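3.2 Sorting parts at the kitting bench

The kitting bench at Tillstead supplies parts for small valve controllers. Parts wait in yellow bins until a set is called for, and a set is then laid out in a lined steel tray. We followed 164 sets, of which 29 were short or held a wrong part. Most errors went back to how the bins had been filled.

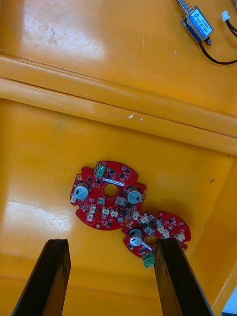
Lévesque objected that a mixed bin is no fault in itself, and that the old Cosen line had run that way without trouble as long as the boards were taken out first.

We kept his point as a separate condition. In the second layout each bin held one kind of part, with the tray between them.

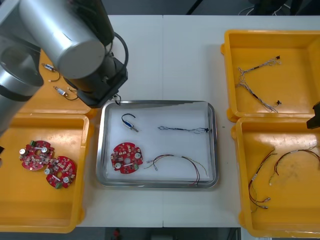
One assembler answered that the tray was the slow step, as solenoid leads drift across the liner and catch on whatever is put down next. Nineteen of the short sets were logged under this heading.

Boards gave less trouble. They were put in the bins flat and without dividers, so they often came to rest on one another.

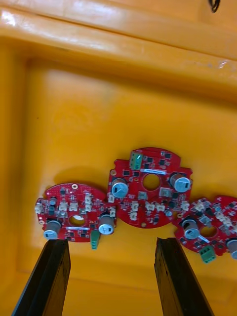
Overlap did not lead to wrong picks, but it did slow the check of the terminal blocks – a board had to be lifted clear before its block could be inspected.

Figure 5. Wiring as stored before kitting.

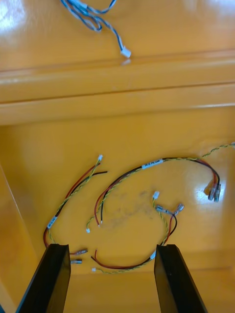
Wiring took the longest to sort. Romaniuk ships its harnesses untied, and they were stored the same way. The small white labels wrapped around the wires help once a harness is in the hand, but they are hard to use while the loops still lie together.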